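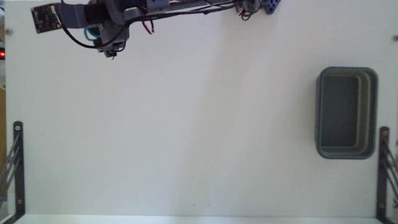 Bridden, July

Bestero bench arm, with white work surface and gray bin

The question I get most from people looking at the Bestero is some version of "so will it do my chores?" I'm Jérémie Bailly, I look after the bench kits at Rultus, and I've spent a lot of evenings trying to find out (my family would say too many). Short answer: a few of them, slowly, if you set things up the way it likes.

What it's good at is picking up one thing and putting it in the bin. Clothespins, wooden blocks, bottle caps, the big plastic bolts my daughter leaves all over the house. Put them on the white surface with a bit of space between them and it'll plod through the lot. My best evening was 30 clothespins with two drops, and I was unreasonably pleased! I could have done the same job by hand before my coffee cooled, of course.

Socks are another story. It can grab a sock and drop it in the bin no problem, but pairing them is beyond it for now, and folding a T-shirt was a mess every time I tried. Soft stuff changes shape the moment you touch it and the arm loses track of where the edges went. Ebbe Brekke, who runs the small-parts shop at Qaisi, had better luck sorting spacers by length. Those hold their shape and always land flat, so I'd call that a fair fight. He still checks every batch himself before it goes out.

What you get
The arm and gripper, ready assembled
White work surface
Deep gray bin with rounded corners
Black metal brackets
Printed setup guide, 12 pages

The wiring is out in the open along the arm. I like it that way, I can get at a connector without taking half the thing apart, but keep sleeves and long hair clear and don't tug on the cables when you move it. The tip of the gripper is narrow and pointy, good for small parts and bad for grapes (ask me how I know).

Load limit is 200 grams at the gripper. A full mug is out. So is a wet dishcloth, which I learned on my kitchen floor.

Setup took me one afternoon, most of it spent teaching the arm where the bin was. If you bump the bin you'll need to do that bit again, so I put tape marks under mine. Wipe the surface before a long run too, crumbs do confuse it.

Would I buy one to save time at home? No, not yet. For a shop with one dull, repeating job and light parts, I'd say try it, and start with the dullest job you've got.

Lead time is 6 weeks. Spare gripper tips ship separately, and you can add them to the same order.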